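**Progress report to Sundia, July**
Project: two-arm cell, setup and maintenance
Site: Kvam workshop

Dear colleagues,

In this period we worked mainly on the mechanical condition of the cell. The teaching of new tasks was stopped for nine working days, as we agreed with you in the last call.

**Work completed**

- Both base plates were taken off, cleaned and bolted again at the front rail. The left one had moved a little after the spring runs, and the old calibration was not valid any more.
- The wrist motor of the right arm was replaced with a spare from Cetmont. The old motor lost its position when it became warm. We keep it for inspection.
- The cables were routed again. Before, the cable of the left arm touched the shoulder housing in high positions, and on two occasions this stopped a run. It has now more free length.
- New firmware was loaded on both controller boards behind the rail. The work took one afternoon, plus one hour to find a wrong address on the right arm.

**Test after repair**

For the test we use the chess task, in which the arms move pieces between a tray and the board. It is a good task for us, as the two grippers must come very close to each other above the board and a small error is seen quickly. We planned 1,000 moves and have finished 446 until Thursday. In these moves the arms had 28 failed grasps and no collision. Before the repair, the failed grasps were 56 in a series of the same length.

Most of the failures are with the left arm, at the squares far from its base. We think the finger is worn, but this is not yet confirmed.

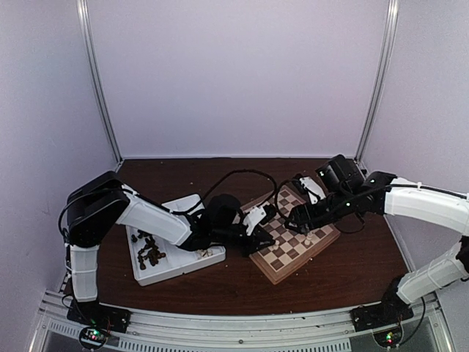

*Fig. 1. The cell with the chess task: tray on the left, board on the right, both grippers over the board.*

**Open points**

1. Finger pads for both grippers are ordered from Keltex. The delivery is late by two weeks and we have asked for a new date.
2. The table surface should be cleaned before every series. We have added this to the daily checklist, together with a check of the base bolts.
3. The remaining moves of the test will be done with the new pads, if they arrive in time. If not, we continue with the old ones and report the two parts separately.

**Budget**

The spare motor was paid from the maintenance line. We do not ask for additional money in this period. The cost of the finger pads will appear in the next report.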